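Minutes of the visit to the Dritance simulation room, 1st February

Host: Graziella Caruso, Dritance
For the users' group: Jitendra Prajapati (minutes), and members as on the signed list
Apologies: received from Mostyn

1. Welcome

Graziella Caruso welcomed the group and explained the order of the afternoon. First a short talk, then the demonstration on the large screen, then questions and our own business. She asked that phones are put on silent, as the sound in the room is recorded together with the session.

The minutes of the last meeting were read and accepted with one correction. In item 4 the word "rented" must be "lent".

2. Talk on the Muso program

Muso is the program in which Dritance prepares table tasks before they are tried with a real arm. A task in Muso is made of a room, a table, a set of objects and one written instruction. Each task is run up to 40 times, and before each run the positions of the objects on the table are changed a little. The operator then writes for every run if it is accepted, and if not, at which step it stopped.

Ms. Caruso said that the library of objects has now 2000 items. Many of them were made by Brolleo, who also made the surfaces for the furniture. She said the weight of the objects is still the weak point of the library. The shape of a thing is easy to get right, but the weight is often only a guess, and this makes a difference when the gripper closes.

3. Demonstration

The group saw a task on the wooden table. The operator worked from the desk at the back and changed between the views when members asked for it.
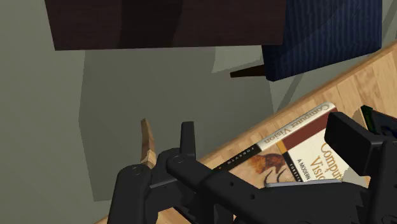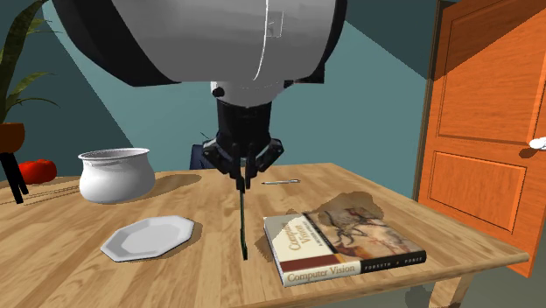

Muso, table task: the gripper and the computer vision book.

Several members asked about the speed. Ms. Caruso answered that the arm is kept slow on purpose during a demonstration and that the program can run much faster when no person is watching. The operator repeated one run at the faster speed. It was difficult to follow, and the group asked to return to the slow one.

One member asked who decides that a run is good. At present it is the operator alone. Ms. Caruso agreed that two persons can judge the same run differently, and said that Dritance is writing a page of rules for this. She will send us the page when it is ready.

4. Questions

Can a visitor bring an own object and have it added to the library? Yes, but it must be measured and drawn, and this takes time. Small objects with a simple shape are preferred. Soft things, such as cloth or bags, are not accepted now.

Are shadows important for the program, or are they only for the eye? Ms. Caruso said they are important, for the reason that the cameras in a real room will also meet shadows. The light is therefore changed between the runs like the positions are.

Can the same task be moved to the real arm without changes? Not always. She told us that of the last 13 tasks which were moved, 11 needed changes, mostly in the closing of the fingers. She did not want to give more details because the report is not finished.

Is the written instruction read by the program in other languages? Only in English at the moment.

5. Business of the group

5.1 Open day. Dritance offers the room for our open day later in February. The group agreed to accept. Jitendra Prajapati will write to Ms. Caruso to confirm it and will ask if the back desk can be used also for the registration.

5.2 Seats. It was noted that the members in the last row could not read the small text on the screen. For the open day the seats should be placed nearer and the text made bigger. Ms. Caruso will ask the operator about the size of the text.

5.3 Leaflet. The draft was shown. It was found too long, and the part about the history of the group will be taken out. The name Muso must be written with only the first letter as a capital.

5.4 Mostyn. The question of a shared visit with the Mostyn group was left open, as they were not present. It goes to the next agenda.

6. Actions

J. Prajapati: letter of confirmation to Dritance; new draft of the leaflet; item for Mostyn on the next agenda.
G. Caruso: page of rules for accepted runs; size of the text on the screen.

7. Other matters

A gray scarf was left on a chair after the talk. It is kept at the Dritance reception.

The group thanked Ms. Caruso and the operator. The next meeting will be in our usual room, and the time will be sent by mail.

Minutes written by Jitendra Prajapati. Corrections please before the next meeting.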